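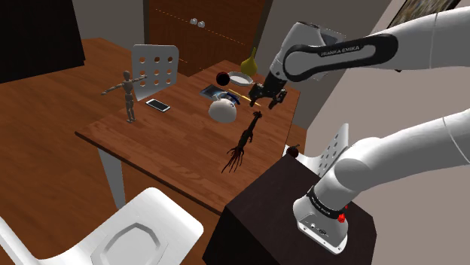 Does it get a tea break, somebody wanted to know before I'd even got my coat off, and if it doesn't, can we have its one? Fair question. I said I'd put it to Safavi along with everything else. My list for Safavi is now on its second sheet of paper and I've started writing smaller.

So that was the start of the day. I sit in what used to be the stationery cupboard with a good chair and a poor radiator, and my job (this is a sentence I still can't say to my mother) is to watch a made-up arm in a made-up room trying to deal with made-up odds and ends, and to tick whether I'd have done it that way. Before October I was on the returns bench at Jandeck, and had been since we moved over from Fatstead. Things came back, I picked them up, looked at them, decided if they could be sold again and put them in the right cage. Nobody ticked me. I'd have noticed.

The letter came round at ten, dated 2025-11-27, so at least they'd printed it fresh. "Supporting Our Returns Colleagues Through Change." Two sides. The first side says no jobs will be lost on the bench. The second says that roles may evolve. I read it standing by the kettle and felt myself evolving slightly. There is to be a drop-in session, where we may drop in, and a phone line with a Farkville number, which somebody rang at once and got the Farkville loading bay.

The real arm goes in after Christmas, one bench to begin with. Until then it does its learning on screen, and I'm to pass the runs or send them back with a note. The notes have a limit of 200 letters, which is fine for "came at it too fast" and hopeless for what I mostly want to say. How do you write down the way you pick up a thing that's an awkward shape? I've done it all my working life and I'd never once put it into words. This morning I got up and mimed it in the doorway, wrote down what my hands did, and it came out like instructions for a folk dance. I sent it anyway.

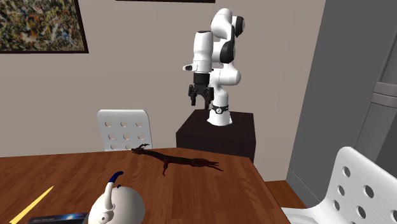

By late morning I'd got through the first batch, and my back hurt in a completely new place. On the bench it was the bottom of the back, from leaning into cages. Now it's between the shoulders, from leaning towards the screen as if that will help. The woman from occupational health on the video call told me to imagine a string pulling my head up to the ceiling. I've worked under that ceiling for a long time and there's nothing up there I want to be nearer to.

I will say this for the new job, and only here. I like being asked. All those years and not one manager came to the bench and said how do you know that's been worn, how do you know that one's going to crack if you take it by the rim. We just knew, and it went down on the sheet as "processed". Now a polite young person at Safavi writes back within the hour wanting to know why I sent a run back, and is really interested, and I find myself writing about thumbs. I've had more conversation about my skills in the last month than in all the appraisals put together. It's a pity it took a machine to bring it on, and that the machine is the one who'll get the benefit.

The others are mixed. The younger ones aren't bothered, they weren't planning to be here at fifty. The ones my age go quiet when I come into the canteen, not nastily, but there's a gap on the bench seat where I used to sit and somebody's bag is on it. I've moved from people who do returns to people who are teaching something else to do returns, and you can see how that might look from the other side of a cheese roll. I bought the flapjacks today. They were eaten. The bag stayed where it was.

Pay is the other thing. They've put me up a grade "for the duration of the trial", and I asked when the duration ends and was told that's a very good question. I've kept the email. I also asked if the bench rate of 100 an hour will stay the same for the people working next to the arm, since they'll be doing only the parcels it can't manage, and those are by definition the horrible ones. Mud, missing lids, things somebody has put back in the box with sellotape and rage. You can't do 100 of those in an hour. You can't do 100 of those and stay a nice person. That has gone to Farkville for a decision. I expect it to come back via the loading bay.

Afternoon was slower. They'd added the view from down by the gripper and it took me a while to get my bearings, like trying to park by looking at your own knees. I asked for the view from above the table to stay up alongside and they say that's possible but will need a form. 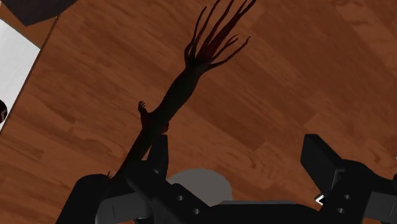
Get it to fold a fitted sheet, the night shift have written on my whiteboard, and then we'll talk. Underneath, in different pen: and put it back in the bag it came in. I've left it up. It's the best specification we've had from anyone, and I've copied it out for Safavi word for word, within the limit.

I did think about it on the bus home. I can't fold a fitted sheet either. What I do is roll it up and press it flat with my forearm until it gives in, and it has never once occurred to me that this is knowledge. I suppose tomorrow I'll be in the doorway again doing it for real, and somebody will come past for a box of envelopes, because they do still keep the envelopes in there.

Must ask about the radiator. Must reply about the drop-in, it wants two preferred times. Chops out of the freezer.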